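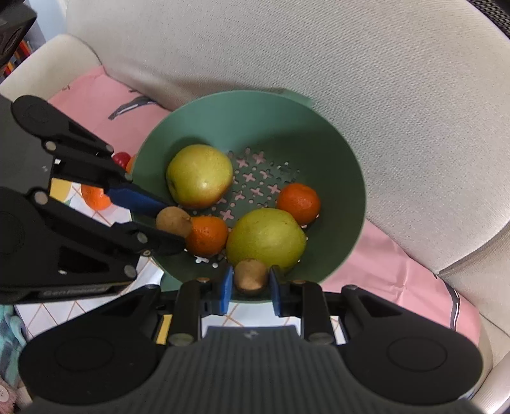
分类:学生作品 > 心理与健康 > 课程项目报告
最后更新:11月

打电话之前的那几分钟:Doton 学生电话焦虑小调查

课程项目报告,终稿(格式还没完全统一,参考文献另交)

一、为什么做这个

起因很小。组里有人要打电话给牙科改预约,拖了一周多,最后干脆没去。讨论选题的时候说起来,发现大家都有类似的事。房东、快递、银行客服、实习单位的人事。能发消息就发消息,不能发就拖。

开题时写的题目是“大学生社交焦虑现状研究”,老师批了一个字:大。确实大。后来缩到电话。再缩到“拨出去之前”和“接起来之前”这一小段时间。接通以后说了什么、说得好不好,我们基本没管。

先说清楚,本报告里的“电话焦虑”是日常说法,指因为要打或者要接电话而紧张、回避、反复准备。没有拿它当诊断用。社交焦虑障碍是另一回事,要由专业人员评估,我们没有资格也没有打算去判断谁有谁没有。问卷首页写了这句,访谈开头也念了这句。

二、想回答的问题

(1)什么样的电话最难打,难在哪。
(2)拨号之前,人都在做什么。
(3)写一份简短的通话前记录,对回避有没有一点影响。

第三个问题是后加的,中期汇报之后才定下来。时间因此很紧,后面局限部分会讲。

三、已有的说法(简)

文献看得不算多,挑跟我们有关的写。

关于焦虑和回避的关系,教科书里讲得比较一致:回避之后紧张马上下降,这个下降本身就是一种奖励,下一次更容易回避。电话很适合用来看这件事,不打就是不打,界限清楚。

关于“安全行为”。指为了避免出丑做的那些小动作,比如写逐字稿、找没人的地方、让别人代打。有的看法认为安全行为会让人一直学不到“其实没那么糟”,有的看法认为刚开始用一点可以帮人迈出去。我们没有能力裁决,但设计记录表的时候一直在为这个吵。最后决定记录表里不放逐字稿,只放要点。

关于电话这个媒介。看不到对方表情,停顿不好解读,又必须马上回答,说出去的话没法改。这几条在访谈里几乎被受访者原样说了一遍,他们应该没看过文献。

四、方法

4.1 问卷

用 Pudard 平台发放,匿名,不收学号。转发渠道是各年级的群和 Belkadi 楼一层的公告栏二维码。回收以后删掉没答完的和明显乱填的(全部选同一格、反向题也不反的),有效问卷117份。

问卷分几块:基本情况,电话使用习惯,情境难度打分,拨号前行为(多选),一道开放题。开放题是“说一通你一直没打的电话”。原本担心没人写,结果写得最长的就是这道。

情境难度那部分是自己编的,没有用现成量表。参考了几份社交焦虑量表的写法,但题目都换成了电话。没做信效度检验,所以后面只谈排序和趋势,不谈分数高低代表什么。

4.2 访谈

半结构。提纲附在后面。由组里2名同学负责,一人问一人记,地点在 Belkadi 楼的小讨论间,借不到的时候改在食堂楼上,吵,录音有几段听不清。录音转写完即删除,同意书里写明了。受访者在报告里都不出现姓名,也不用化名,引用的话改掉了能认出人的细节。

本来想做电话访谈。被否了。访谈对象怕电话还让人家接电话,不合适。

4.3 记录练习

从问卷里留了联系方式的人当中招募,连续14天。分成2组:一组在每次需要打电话之前填一张通话前记录,另一组只在当天晚上勾一下今天有没有该打没打的电话。记录用 Ploltodine 这个日记应用,选它纯粹是可以导出表格,而且能设晚上九点的提醒。

通话前记录的内容:

这通电话要办成什么事(一句话)
我担心会发生什么
如果真的发生了,我可以说的一句话
现在紧张的程度,自己打分
打完(或者没打)以后再打一次分

分组不是严格随机。按报名先后交替分的,中间有人要求换组,我们同意了。这个处理得不好,写在这里。

4.4 伦理上的考虑

题目碰到情绪,所以问卷末尾和记录应用的首页都放了学校心理咨询中心的预约入口。任何时候可以退出,不用给理由,退出的人数据是否保留由本人决定。组员不给建议,不做辅导。有一次访谈对象说起比电话重得多的事情,负责的同学按事先说好的做法停了录音,陪对方查了咨询中心的开放时间,当次访谈不进入分析。

五、结果

5.1 哪些电话难

排在最前的是“打给陌生人并且要提要求”,比如退租、催押金、请对方重新开发票。然后是“可能被批评的电话”,实习主管、论文导师。外卖和快递排在很后面,意外的是接快递电话的难度低于打给亲戚。开放题里好几个人解释过,快递那边说的话是固定的,知道会说什么;亲戚不知道会问什么。

接比打更难,还是打比接更难?两种人都有,而且好像是不太一样的两种紧张。怕打的人多半说“怕打扰别人”“怕一开口就乱”。怕接的人说的是“没准备”。有人手机常年静音,看着屏幕亮到自己停,然后发消息问“刚才没听到,什么事”。访谈里说起这个,对方先笑了,我们也笑了,因为都干过。

旁边有人会不会更难,回答比较集中:会。宿舍里打电话比走廊里打更难。有位受访者为了给医院打电话,走到操场另一头去打,信号不好,又走回来,最后没打。

5.2 拨号之前在干什么

多选题里选得比较多的几项:

在脑子里排练开头
把要说的写下来
先查有没有网上办理的入口
等到“整点”再打
找人代打
打扫桌面、倒水、上厕所之类

“等到整点”是试填的时候有人加在“其他”里,我们才放进正式版的。结果选的人不少。等整点,过了几分钟,就等下一个整点,然后对方下班。开放题里有人写:“我跟客服的工作时间是错开的,我自己错开的。”

排练开头这件事,访谈里追问了一下。多数人排练的只有第一句,“您好我想问一下”。后面的没排。所以接通以后第一句很顺,第二句就卡住。卡住的那一下被记得特别牢,下次打电话之前想起来的就是它。这个循环我们觉得挺重要的,但只是访谈里的印象,问卷没问到,没有数据支持。

5.3 没打的电话后来怎么样了

开放题归了一下类。一类是过期了,预约取消、报名截止、押金不要了。一类是别人代打了,多数是父母或者室友。一类是改用别的方式解决了,发邮件、直接跑一趟。还有一类,到填问卷的时候还没打。

其中有几条是关于看病和拿检查结果的。读的时候组里安静了一会儿。选题的时候没想到会涉及这个,以为就是尴尬一点的小事。

代打这一类里有个细节:代打的人通常几分钟就办完了,而看着别人几分钟办完,有的人松一口气,有的人更难受。更难受的那些写了“觉得自己很废”一类的话。紧张以外还有羞耻,后面讨论会说。

5.4 记录练习

先说结论:看不出可靠的差别,但有一些值得说的东西。

通话前记录组里,打完之后的紧张评分普遍比打之前低,这个很自然,打完了当然轻松。没打的那些,当天评分也降,第二天再填同一通电话的时候又上去,有的比头一天还高。跟教科书讲的回避方向一致。不过每个人的电话不一样,评分也是自己打的,不能当证据。

“我担心会发生什么”这一栏最有内容。开头几天写得很笼统,“尴尬”“说不清楚”。写到后面变具体了,“他会说这个不归他管”“她会问我为什么现在才打”。具体之后,下一栏“我可以说的一句话”才写得出来。有参加者反馈说,前面填表觉得烦,后来发现自己怕的主要是被问“为什么现在才打”,于是准备了一句“之前比较忙,不好意思”,用上了。对方压根没问原因的情况也有。

也有反效果。有参加者说本来拿起来就打了,因为要先填表,反而坐下来想了半天担心什么,越想越不想打。退出的人里提到过这一点。对本来就不怎么紧张的电话,填表大概是多余的。

对照的那组每天晚上只勾一下,有人说光是勾“有该打没打的”就觉得烦,第二天就去打了。所以这一组也算不上什么都没做,对比就更不好做了。设计的时候应该想到。

六、讨论

第一,具体化可能有点用。笼统的担心没法应对,写成对方会说的一句话以后,至少能准备一句回话。这跟认知行为方面的常见做法相近,我们没什么创新,只是把它缩到一通电话这么小。

第二,羞耻感比预想的多。问卷里没有专门的题,全从开放题和访谈里冒出来的。“这么大的人了电话都不敢打”,类似的句子反复出现。说出来之后反而轻松一些,有受访者结束时问“别人也这样吗”,访谈的同学按提纲只能回答“结果出来以后会公开”。当时觉得这样回答有点冷,但不想影响后面的内容。

第三,机构那一边。很多电话本来可以不用打。Doton 的宿舍报修到现在还是只接电话,而且只在下午接。增加网上入口会减少很多麻烦,但会不会让回避更严重?组里没有一致意见。一部分人认为生活里不必要的难处能少就少,另一部分人认为总有电话躲不开,平时一点不练,碰到急事更难。两种意见都留在这里。

第四,不要把什么都叫焦虑。有些人不打电话是嫌效率低,有些是口音被笑过,有些是听力的原因,有些是打工接电话接到厌烦。问卷把这些混在一起了。口音那几条应当单独做一个题目,跟被嘲笑的经历关系更大,跟电话本身关系小。

七、局限

样本是自己愿意填的人,对题目有感觉的人更可能点开。公告栏二维码贴在 Belkadi 楼,那栋楼里文科多,所以专业分布偏。

量表自编,没检验。

14天太短,有的参加者整个期间只需要打很少的电话,记录表基本是空的。考试周前后更明显。

换组的问题,见4.3。

Ploltodine 导出的时间有一段是错的,时区设置的问题,发现的时候已经收完,只能按天算,没法算“从打开表到拨号隔了多久”。这本来是最想看的指标。可惜。

编码由两个人分别做再对,对不上的讨论解决,没算一致性系数。来不及了。

八、如果重来

先做访谈再编问卷,顺序反了很亏。羞耻、等整点、只排练第一句,这些都应该进问卷。

记录表再短一点,紧张评分低的电话允许跳过。

跟宿舍报修那边要一下来电时段的数据,看看是不是真的集中在整点之后,邮件发了没回。应该打电话问的,没打。

分组老老实实抽签。

九、分工与说明

问卷编制和发放、访谈、转写、记录练习的联系、统计和写作由全组分担,具体见提交系统里的分工表。第五部分初稿是分开写的,合并时改过口气,可能还有前后不一至的地方。图表在另一个文件里,编号和正文暂时对不上,以文件里的的标题为准。

附:访谈提纲(节选)

最近一次打电话是什么时候,打给谁
打之前在做什么
有没有一通一直没打的电话,愿意讲的话讲讲
如果当时有人在旁边,会不一样吗
接电话和打电话,哪一种更不舒服
有没有哪通电话打完觉得还行
以前有没有人跟你说过你打电话的方式
还有什么我们没问到的

问卷全文和同意书模板已上传课程网盘,需要的组可以拿去改,改之前先看第七部分。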